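Speaker notes: The Form Will See You Now
Slot: 12 minutes, no questions until the end

SLIDE 1 (title)
Wait for the door to stop banging. Say hello. Don't mention the biscuits, they've gone.

SLIDE 2: The parking permit
Start with the Girngate permit. Two pages, 9 signatures, one car. Pause. The car had been sold by the time the permit arrived. Pause again if they laugh, carry on briskly if they don't.

SLIDE 3: How a form grows
A form starts life as a question somebody needed answering. Then something goes wrong once and it gets a box. Our old travel claim had a box for ferry crossings. We are 160 miles from a ferry. I asked what happened if you left it blank and was told it would be sent back.
(Hold up the claim form. Unfold it. Keep unfolding it.)

SLIDE 4: Why people like a stamp
Signatures can be argued with. Emails get lost under other emails. A stamp makes a noise, and then you're allowed to leave. People drove across town to have a page stamped that the desk would happily have accepted without it. I've done this myself and felt marvellous all afternoon.

SLIDE 5: Going digital
We bought Fomer to get rid of the paper. Within a month staff were printing the Fomer screen, getting it stamped, scanning it and attaching it to Fomer. Do not say what it cost. If asked, say "it was before my time" and look at the clock.

SLIDE 6: What we changed
- Every box has to have an owner. Boxes without an owner go.
- Sign-off by one person under £200.
- "Other (please specify)" removed. Nobody ever specified anything we could use.
The ferry box stayed. Its owner came forward at the last minute.

SLIDE 7: Try this at your place
Ask them to pick one form and fill it in themselves, with a biro, standing up, with a queue behind them. Then ask which parts anyone reads.
If running late, skip this and go straight to thanks.

SLIDE 8: Thanks
Slides are on the shared drive. To get access there is a short form.
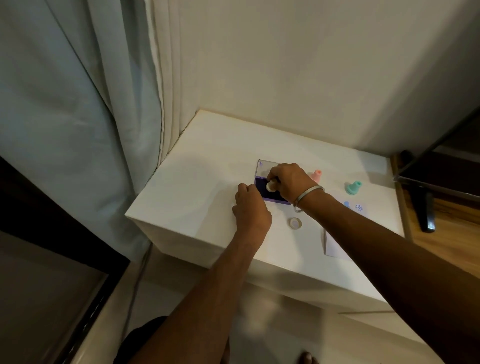

Lumura Records and Post Room Team

Related talks
Filing for People Who Pile
Who Has the Key to the Stationery Cupboard?
The Fuchs Folders: What We Kept and Why

Last updated: 1 March 2021

We use cookies to remember your settings. Accept / Manage choices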